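Testelix: call for test participants, Susta two-arm kit

Testelix reviews robot kits and automation services for small and mid-sized businesses. We are looking for 29 people to take part in a paid user trial of Susta, a two-arm handling kit sold by Murgate. The trial runs in September at our test hall in Barros. The results will go into a buyer's report published on our site.

Murgate sells Susta to packing rooms, repair counters and small warehouses as a kit that regular staff can set up and run after one day of training. We want to find out how well that works for people who have not used a robot before.

What you will do

Each participant attends for one day. In the morning you follow the printed setup guide and teach the arms a short list of tasks. In the afternoon you work next to the kit: passing items to it, taking items back, and handling goods while it holds them. You will fill out a form after each task and talk with one of our reviewers at the end of the day.

Who can apply

You should be 18 or older and able to stand for up to an hour at a time. Experience in packing, retail, shipping or light assembly is useful but not required. We cannot accept current or former employees of Murgate or of any company that resells its products.

Pay

Participants receive $179 for the day, paid by bank transfer. Lunch is provided. Travel costs are refunded if you keep your receipts.

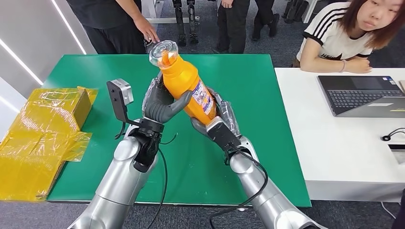 Please wear closed shoes and leave loose scarves and long necklaces at home. A reviewer stays with you during every task, and you can stop at any point. If you leave early for any reason, you will still be paid for the full day.

We also need a session assistant for 13 days during the trial. The assistant prepares the tables, enters notes on a laptop and helps participants with the forms. This is a separate paid role, and trial participants cannot apply for it.

How to apply

Write to Matilde Amaral, trial coordinator, through the contact form on our site. Tell us your current job, any days in September you cannot do, and whether you are applying as a participant or as the session assistant. Questions about the kit or the test method should be marked for Lourenço Veloso.

Applications close on 31 May 2026. We will reply to everyone who applies.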